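Mug tree, plate rack and one drawer: how would you lay this corner out?
Kitchens and Storage > Small kitchens

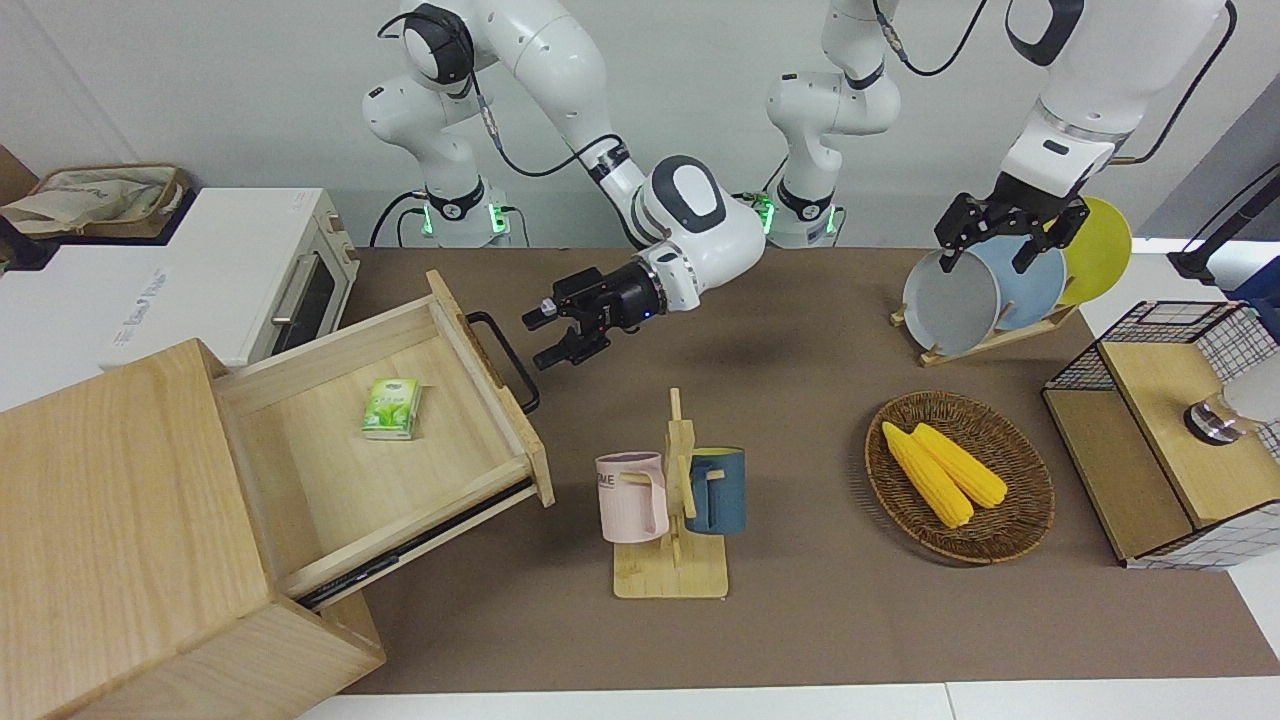
The corner in question, top drawer pulled out.

skuken_shelf
Posted in April, 7:40 pm

I'm trying to get one working corner out of this bench and I keep moving the same things back and forth. What's there now: white toaster oven at the back on the left, pale wood cabinet in front with the drawer that pulls out toward the right, mug tree in the middle, dish rack on the right. Brown mat under the lot.

The drawer has next to nothing in it apart from a pack of tissues. I'd like it to earn its keep but I don't know what should go in. The mugs live on the tree and the plates live in the rack, mostly because that's where they end up after washing and no one moves them again.

Things I can't change: the oven has to stay at that end for the power point, and I'm not drilling into the wall. Budget is $160, less if possible. I cook for two most nights.

What would you do with it?

- Kanchan

coralie_r
7:58 pm

First thing I'd do is get the bag off the top of the toaster oven. Ours gets hot enough up there to soften a plastic lid, and the manual for it says nothing on top while it's on. Yours may be different but I wouldn't leave fabric on it.

After that I'd put cutlery and tea things in the drawer. It's close to the mugs, so you'd open it every time you made a cuppa.

skuken_shelf
8:03 pm

Fair point on the bag. It's my shopping bag and it gets dumped there when I come in. I'll put a hook inside the pantry door.

undetport
8:21 pm

I'd get rid of the mug tree. They take up a square of bench that you could chop on, and the mugs collect dust if you don't use them every day. Put the mugs in the drawer upside down on a bit of non-slip liner. Problem solved and it cost you the price of the liner.

coralie_r
8:26 pm

Depends how deep the drawer is. A lot of top drawers won't take a standard mug standing up. Kanchan, can you measure the inside height?

skuken_shelf
8:44 pm

Just measured. 300 mm across inside and a bit under 90 mm of height before it hits the frame. My mugs are taller than that, so they'd have to lie on their sides.

undetport
8:49 pm

Then lie them on their sides. It's two mugs.

Manju D
9:15 pm

I don't agree with getting rid of the tree. Two mugs lying in a drawer will roll every time you open it, and one of them will lose a handle sooner or later. I had this in a rental with a drawer on metal runners like that one, where it slid out quickly and stopped with a thump. I lost a good mug that way.

The tree is fine. I would shift it back, though. At the moment it's at the front, right beside the open drawer, and you'll knock it with your elbow. Put it next to the oven against the wall and you get the front of the mat back for working on.

I'd also hang the mugs with the openings tipped down if your pegs allow it. Mine stay cleaner that way.

skuken_shelf
9:22 pm

The pegs are short and the mugs only sit properly one way. I've tried it and the pink one slid off onto the mat. No damage.

poonam_goel
9:37 pm

Agree with Manju about moving the tree. The thing I'd look at is the rack. If plates live in it permanently, you don't have a dish rack, you have a plate rack with nowhere to dry anything. Either commit to it (get a narrow upright one, keep the four or so plates you use in it, and dry everything else on a tea towel) or clear it every night and keep the plates somewhere else.

I did the first one. I bought a slim Atanasov rack second-hand for $30 and it's been on my bench ever since. The slots are wide enough for bowls as well, although the bowls lean a bit.

undetport
9:45 pm

Plates kept on an open rack beside where you cook end up with a film of grease on them. Cupboard every time for me.

poonam_goel
9:52 pm

Not if you use them every day. They don't sit there long enough. And she has a toaster oven at that end, not a deep fryer.

undetport
9:54 pm

Each to their own. I'd still put them away.

shalini_v
10:10 pm

My kitchen is about the same size and I went through all this last year. What worked for me:

Drawer: Amell bamboo divider, the expanding type. Cutlery in the back, tea bags and a spoon in the front. Check that yours will close over it before you cut the tags off. I had to take the first one back.

Rack: moved right up to the sink side so it drips where I can wipe it. I have a tray under mine as well.

Mat: cut it down. Mine was covering the whole bench and crumbs went underneath it. Now it's only where I chop.

I'd leave buying anything until you've moved the tree and lived with it for a week or two.

skuken_shelf
10:31 pm

Thanks all. I've moved the tree to the back next to the oven and it's already easier to get at the drawer. Tissues can go on the windowsill. I'll measure the drawer front to back tomorrow and have a look at dividers.

Keeping the rack where it is for now. Poonam, do you remember how wide yours is?

poonam_goel
10:36 pm

160 mm at the base, a bit more at the top where it flares. I can measure the length in the morning if you want it.

skuken_shelf
10:38 pm

Yes please.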